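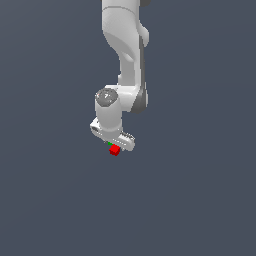 Clurnholm bench arm: simulation gallery

May 15, 2019
Posted by the Clurnholm workshop

The pick-and-place rig we're planning for the back bench at Clurnholm has a simulated twin, and these are renders from it. The twin runs in a small harness called Nalinus, which loads the arm model, drops in a couple of coloured blocks and logs joint positions and finger width at every control step. The physical build is waiting on a 12 mm steel base plate and a power supply. Until those turn up, all the tuning happens in software.

The overview camera is fixed in front of the arm. The background is a flat grey fill with no floor plane drawn. Shadows are off as well, as they doubled the render time on the workshop PC and contributed nothing to the grasp logic. The arm hangs from above, which matches the gantry layout we settled on in January. Joint 7 carries its number on the cap, handy when checking the sign of the wrist rotation against the log.
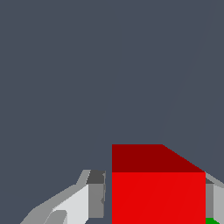
Finger clearance was the first parameter to get right. The approach routine, Gilani, centres the hand on the block using its known pose and only commands a close when the lateral error is under 2 mm. Earlier versions closed on a timer. With a timer, any lag in the descent meant one finger arrived first and pushed the block sideways. The gripper mesh is a reduced version with flat faces, and the pads are modelled as plain boxes for collision. Friction on the pads is a guess until we can measure the rubber we intend to use.

Each trial is capped at 500 control steps. If the block hasn't been lifted by then, the harness writes out the state, resets and carries on. A full batch is 3000 trials and takes most of a night.

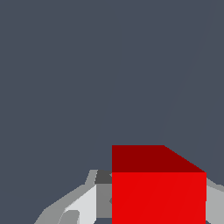
Tekex wrote in to ask whether the close-range view is fed to the controller or only recorded, and argued that flat shading will flatter any colour threshold: a red that separates cleanly in the renderer will smear under fluorescent tubes, and the darker top face may fall outside the range altogether. The suggestion was to randomise the light direction and block hue before trusting any vision code, and to keep pose-based centring as a fallback.

For now the view is recorded only. Light and hue randomisation has gone on the list for the next Nalinus revision, behind the joint limit fix.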